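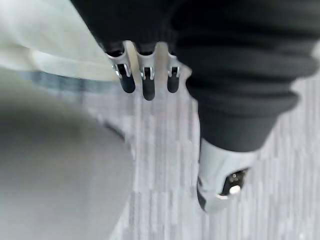

Is the Mesley standing desk worth the money if you only work from home part of the week?

I'd say so, and I'm only in my home office two or three days out of five. Mine cost $387 on sale last September, and I've used it enough since then that I've stopped thinking about the price.

I came to it from a Plalen desk, the crank kind, and I was so tired of that crank! You'd get a call, want to stand up, and spend the first minute winding away like you were pulling a bucket out of a well. The Mesley goes up at the push of a button, and it's quiet enough that I do it in the middle of meetings (muted or not) and have never had a comment.

Putting it together took me one evening. The legs come already attached to the crossbar, so it's mostly a matter of flipping the thing over, and for that you really do want a second pair of hands. It weighs 131 pounds in the box. Leave it by the front door, open it there and carry the parts in one at a time.

The top is my favorite part. I got the oak color, and it has a soft curve along the front that's so much kinder to my forearms than the square edge on the old one. There's a little wobble at full height if you type hard, though I'm 5'9" and never need it up that far.

Small gripes: the cable tray is too shallow for a big power strip, and the memory buttons forget everything if you unplug the desk. I added a Fader mat to stand on and a Melis lamp that clamps to the back edge, and both fit fine.

The warranty on the motor is 13 years. The top only gets two, so use a coaster.

Updated March 2025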